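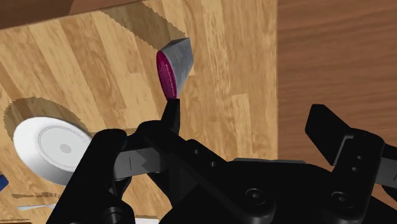 Setting Up Your Dining Room in Nostano

Print this page | E-mail this page

Reading time: 6 minutes

Section 4: Floor Plan, Menu and Kitchen Tickets

By now you have an account, a restaurant name and at least one tablet signed in. Great, this is where it gets fun! In this section you draw your dining room, load your menu and send your first ticket to the kitchen. Set aside an afternoon when you're closed. You can stop after any numbered step and come back later, and your work is saved as you go.

What you need
- A tablet signed in as Owner or Manager (Server accounts can't edit the floor plan)
- Your current menu with prices
- A Drokov ticket printer, with its power supply and a full roll of paper
- The Wi-Fi password for the network your staff uses, not the one for guests

4.1 Draw the floor plan

1. Tap Room, then New Room. Give it a short name your staff already uses. "Patio" works better than "Outdoor Seating Area East," and it fits on the ticket.

2. Tap the plus sign and pick a table shape: round, square, long or bar. Drag it to where it stands in the real room. It doesn't have to be perfect.

3. Tap the table and type a number and a seat count. If your staff calls it something else ("the window," "the good booth"), put that in the Nickname box. Both will show up on the ticket. We love this one, and so do new servers on their first Friday night!

4. Set which tables can be pushed together. Hold one table, then tap its neighbors. A dotted line appears between them. Nostano will now offer the joined table when a big party calls.

5. Repeat for each room. When you're happy, tap Publish Floor. The other tablets update within a minute.

Note: Bar seats count as separate tables of one. If you'd like couples to be able to book at the bar, join the stools in pairs as in step 4.

Note: A room can hold up to 400 seats. If you're running a banquet hall with more than that, split it into two rooms side by side. Guests never see the split.

Caution: Deleting a table also deletes any bookings on it. Move the bookings first. Open the table, tap Bookings, then Move All.

4.2 Load the menu

You can type the menu in by hand or bring it in from a spreadsheet. For a short menu, typing is quicker and you catch old prices on the way. Anything longer than two pages, use the spreadsheet.

1. Tap Menu, then Sections. Add your sections in the order you want servers to see them. This can be different from the printed menu. Plenty of places put drinks at the top here, as that's what gets ordered first.

2. To type items in, open a section and tap Add Item. Fill in the name, the price and the station that makes it (grill, fryer, cold, bar).

3. To use a spreadsheet, tap Import and download the blank sheet. Fill in one row per item. Leave the ID column alone. Save as CSV and upload it from the same screen.

4. Check the preview. Rows with a problem turn yellow. Nine times out of ten it's a dollar sign in the price column, so take it out and upload again.

5. Add your choices. A choice is anything the server has to ask: how it's cooked, which bread, fries or slaw. Make each one once under Menu, then Choices, and attach it to as many items as you like.

6. Add allergens. Go through this step with whoever runs your kitchen, sitting at the same table, with the actual jars and boxes in front of you. Sauces are where things hide. Worcestershire often has fish in it, and some veggie patties are held together with egg.

Note: Item descriptions can be up to 208 characters long, spaces included. The Inell guest menu shows all of it. The kitchen ticket prints only the name and the choices.

Note: An account holds 4,000 items, counting hidden ones. Seasonal dishes can stay in there all year. Switch them to Hidden and bring them back when the squash comes in come October.

Caution: Allergen tags are a help for your servers. They don't replace asking the guest or checking with the cook. Nostano doesn't read recipes and can't tell when a supplier changes an ingredient.

4.3 Turn on the Inell guest menu

Inell is the menu your guests open on their own phones. It pulls from what you just entered, so there's nothing to type twice (hooray).

1. Tap Menu, then Inell, then On.

2. Pick a look. Abubakar is the plain one with large type, and our pick for dim rooms. You can change the look any time without reprinting the table codes.

3. Tap Print Codes. Each table gets its own code. Cut them out and put them on the right tables. Mixing up tables 6 and 9 is a classic, so print the little underline option if you have both.

4. Scan one code from a phone that isn't on your Wi-Fi. You should see your menu, with the table number in the top corner.

5. Ask someone who has never seen your menu to find the soup. If it takes them more than a few seconds, rename your sections. 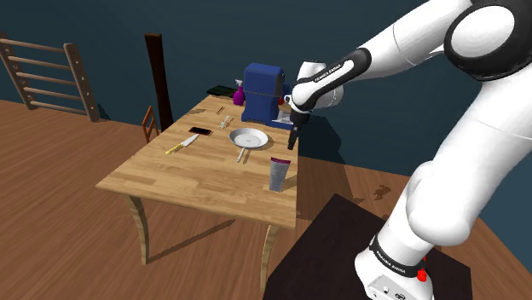 4.4 Connect the kitchen printer

1. Put the Drokov on a dry shelf at chest height, away from the fryer and out of the steam from the dish area. Leave a hand's width behind it for the cable.

2. Open the lid, drop in the roll with the loose end coming up from underneath, pull out a few inches and close the lid. If tickets come out blank, the roll is in backward. Flip it.

3. Plug in the power supply and hold the Feed button until the light turns steady green. A setup slip prints with a six-letter code.

4. On the tablet, tap Kitchen, then Add Printer, and type in the code.

5. Choose which stations print here. One printer can take all of them. With two printers, most kitchens send cold and bar to one and everything hot to the other.

6. Tap Test Ticket. Read it from where the cook stands. Too small? Tap Large Type. You'll use more paper and get far fewer shouted questions.

Note: The printer remembers the last 3,000 tickets. To reprint one, tap Kitchen, then History, and search by table or time.

Caution: Unplug the printer before you wipe it down. Use a barely damp cloth on the outside only. Grease on the print head should be cleaned with the pen that came in the box.

4.5 Do a practice service

Please don't skip this part, it's the best hour of the whole setup. Turn on Practice Mode under Settings. Tickets print with PRACTICE across the top and nothing goes into your sales.

1. Seat a party of two, a party of five and a joined table.

2. Order something with a choice, something with an allergen tag and a round of drinks.

3. Change your mind. Cancel one dish after it has printed and see that a VOID ticket comes out in the kitchen.

4. Split one check by seat and another evenly.

5. Turn Practice Mode off. The orange bar at the top of the tablet goes away.

If something in this section doesn't match your screen, update the app first, then write to us from Help, then Guides. Pushpa Nishad looks after these pages and is delighted to get corrections.

Last updated 29th May

Related guides
- Section 3: Staff Accounts and PINs
- Section 5: Bookings, Waitlist and No-Shows
- Section 6: Tips and End-of-Night Totals
- Changing prices during service
- Cleaning your Drokov printer
- Moving your Inell codes to new tables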